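Month two of the laundry arm. I said I'd post progress in one thread so it doesn't get scattered, so this is the thread. Last time I had a frame, a pile of motors and no working gripper. Now I have a working gripper and a different set of problems.

For anyone new: I'm building a small arm at home that picks up one piece of clothing from a pile and puts it somewhere else. That's the whole job for now. Folding comes later, if it comes.

Most of the structure is from a Plandell kit I bought used. The base and the first two joints are stock. The elbow bracket had a crack along one of the bolt holes, so I drew a thicker one and printed it. It has held up fine.

The wrist is mine. It took 11 versions. The early ones were too heavy and the shoulder motor complained whenever the arm was stretched out. Version seven was light enough but flexed so much that the fingers drifted sideways under load. The one on it now has a rib down the back and weighs a little more than I wanted.

Motors are Kakier servos, the mid-size ones. They're not fancy. They report position and current, and the current reading is what I use to guess whether the jaws have closed on something. It's noisy. I average over a short window and it's good enough.

Control board is a Sulo. I picked it because it has enough serial ports that I don't need a splitter. The documentation is thin and two of the pins are labeled backward in the PDF. Check with a meter before you plug anything in. I lost an evening to that.

Wiring update. All the cables now run through the inside of the forearm and come out at a strain relief behind the wrist. Before this they were zip-tied along the outside and they caught on the table edge every time the arm swung left. If you're planning a build, leave more room for cable than you think you need. I had to file out two of the channels by hand.

Power is one bench supply for the motors and a separate brick for the board. Grounds tied together at one point. When I ran everything off the same supply, the board reset whenever two joints started moving at once.
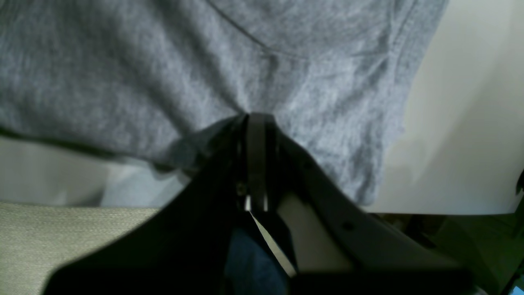
The software side is simple. The camera at the wrist gives me a picture, a script finds cloth in it, picks a grab point and sends the arm there. The grab point is where most of the failures come from. My first script went for the middle of the biggest patch of one color. With a gray shirt like this one, draped over the jaws and bunched up into a little tent at the tip, the biggest patch covers most of the upper part of the frame, and the middle of it tells you very little about where to grab. Same color everywhere, soft folds, one curved seam.

So I changed the rule. The script now looks for creases and prefers a spot where a few of them meet. A crease usually means there's a ridge of loose cloth, and a ridge is something two fingers can close on. Flat cloth is the worst case. The fingertips just slide over it.

Creases show up better with a light off to one side. Overhead light flattens everything out. I moved a desk lamp down low on the left and detection got better without me touching the code. I'd like to say the code is good, but a lot of it is the lamp.

Numbers, for people who asked. I've logged 431 grab attempts since the new wrist went on. I'm not going to give a success rate yet because I changed the rule partway through and the log doesn't separate before and after. I've added a version field now. Should have had it from the start.

The training set for the cloth finder is at 2,357 pictures. I labeled all of them myself, mostly in the evening with the radio on. The tool I used crashes if you zoom in too far, so save often. T-shirts are overrepresented. Towels are the easiest thing in the set and socks are the hardest, mainly because they look like every other small dark lump.

Somebody asked about finger pads. I've tried bare plastic, heat-shrink tubing, bicycle inner tube and the rubber from a jar opener. Inner tube grips best on cotton. It also picks up lint and needs wiping down. The jar opener rubber tore at the edge after a couple of days. Bare plastic is fine for towels and bad for anything thin.

Another question was why two fingers and no suction. Air goes straight through a T-shirt. I did try a small vacuum pump on a raincoat and it was OK, but I don't wash a lot of raincoats.

Speed. A full cycle takes about 7 seconds, from the camera picture to letting go. I could make it quicker, but faster moves make the cloth swing, and then it lands half outside the bin. I'd sooner leave it slow.

One thing that's still broken: letting go. With thin fabric the jaws open and the cloth stays hung on a fingertip. Right now the arm does a short shake after opening. It looks silly and it works most of the time. A smoother edge on the fingers would probably be a better fix, so I've been sanding the print lines off one side to compare.

Also still broken: the wrist motor gets hot if I leave it holding a wet towel. I've put a limit in the code so it drops the load once the temperature reading goes past a set point. Set yours lower than the data sheet says. The sensor is nowhere near the hot part of the case.

The jaw mount is based on the Sydorenko pattern, which a lot of hobby arms use. I kept the hole spacing so other fingers bolt straight on. Files are up in the usual folder. The printed elbow bracket is in there too, along with the wrist, versions nine and up. I deleted the older ones and I don't recommend them anyway.

Print settings, before I get the messages: four walls, medium infill, wrist printed on its side so the layers don't split along the rib. I used plain PLA for everything except the motor mount, which is PETG on account of the heat.

Next up is a second camera, fixed, looking down at the pile from above. The wrist camera is no use once the fingers are in the cloth. I have the bracket drawn but not printed. After that I want to sort light from dark, which only needs a second bin and a few lines of code.

Will add to this thread when the camera is on.

Last updated: March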